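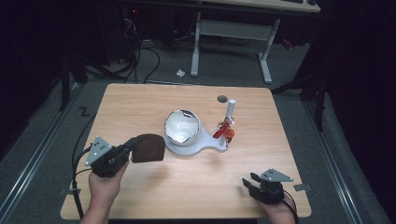

Page last changed: February 20, 2023

Kultameck: a puzzle platform game for two people on one keyboard

Project report by Selvaraj Haque

Background

I grew up with a hand-me-down console and an older cousin, so nearly every game I loved was one where you sat side by side and argued. My project was to make a game like that from scratch. Kultameck is a puzzle platformer for two players who share a keyboard and a single screen. One plays the miner, who can dig and carry. The other plays the lamp, who can float for a short time and light up parts of the cave. The miner can only stand on blocks that are lit, so the two of them have to keep talking or somebody ends up in the water.

I had made small things before (a snake clone, a quiz about buses) but never anything with proper levels, and never anything that other people would have to finish. It was easily the most fun I've had on the course!

The engine

My supervisor suggested an off-the-shelf engine. I looked at a couple and decided to write my own small one, called Pistitov, because I wanted to understand how collisions work and I knew I'd never look under the bonnet if somebody else had built it. Pistitov draws tiles, plays sounds, reads the keyboard and works out what is touching what. That's all it does.

Collisions took most of October. My first version checked whether the miner was inside a block and pushed him out again by the shortest route. That works beautifully until he lands on a corner, at which point the shortest route is sometimes sideways and he slides off a ledge he should be standing on. The fix was to move him left or right first, sort out any bumps, then move him up or down and sort those out separately. It's a very old trick, and I was so pleased when it worked that I spent a whole evening just jumping on corners.

Light was harder. Each block has a brightness from nothing up to 100, and the miner can stand on anything over half. At first I worked out the brightness of every block in the level on every tick of the clock, and the bigger caves crawled. Now the game only looks at blocks near the lamp, and only when the lamp has moved to a new tile. The cave called Haretti, which has the longest drop in the game, used to stutter all the way down and is now completely smooth on the library machines.
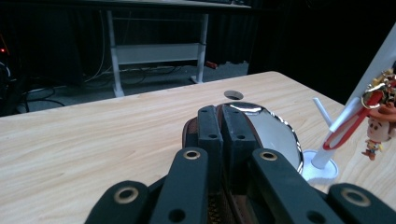

Figure 1. The silver oval, held in the jaws over the light wooden table.

Designing the levels

I drew every level on squared paper before typing it in. My rule was that a level had to teach one idea, use it again in a slightly nastier way, and then stop. The early ones are tiny. In the first cave the lamp crosses a gap and the miner follows, and if you can do that you've understood the whole game.

Things get more interesting once crystals come in. A crystal stays lit for 3 seconds after the lamp touches it, long enough for the miner to cross if both players go at the same time. I tried longer and people wandered over without speaking to each other. I tried shorter and they gave up. Getting that number right probably did more for the game than any of the clever code, and I wish I'd started playing with it earlier.

The level I'm proudest of is the one with the flooded lift. The miner has to ride down while the lamp floats ahead lighting crystals on alternate walls, and then halfway down they swap over and the miner is the one in front. People laugh when it happens. I hadn't planned the swap at all; I typed one row of the map in back to front and liked the result.

Scoring

Each cave starts you off with 900 points, which tick away as you play, and a dropped miner costs you a chunk. Most pairs finished a middle cave with around 500 left. I added the score late and had mixed feelings about it. It gave the competitive players a reason to go back, but a few testers watched the number instead of the cave. In the final version it's hidden until the exit door, and I think it's much better for it.

Playtesting

I ran the tests in the Abeysekara room after lectures, with a laptop, a spare keyboard and a plate of biscuits. I sat behind the players and tried very hard to keep my mouth shut. Here is what changed as a result:

The lamp's float key moved from the left shift to the up arrow, as hands kept getting tangled.
Dark blocks now have a thin outline. Players thought they were holes.
The miner's fall sound is shorter and a good deal less annoying.
You can restart a cave by holding one key, without going back to the menu.

Pairs who already knew each other were faster but much ruder. Strangers were polite and slow in the first few caves and then suddenly very good, usually after one of them started saying "now" out loud. I'd love to look at that properly in another project.
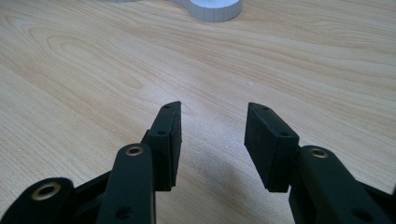
Figure 2. Grain of the wooden tabletop, with part of a white object at the top.

What I would do differently

Write the level editor first! I typed maps in as rows of letters until very near the end, and a good share of my bugs were a letter in the wrong column. When I did finally write an editor it took a weekend and I made more caves in the following week than in the whole month before.

I'd also plan the sound sooner. The music is a short loop I made on a borrowed keyboard, and anyone who has tested the game for more than ten minutes can hum it, not always happily.

Still to do

Controller support is half finished and switched off in the version I handed in. The last cave needs a checkpoint. I also want to try a mode where the two players swap characters every time the miner falls, which I've only tried on paper so far.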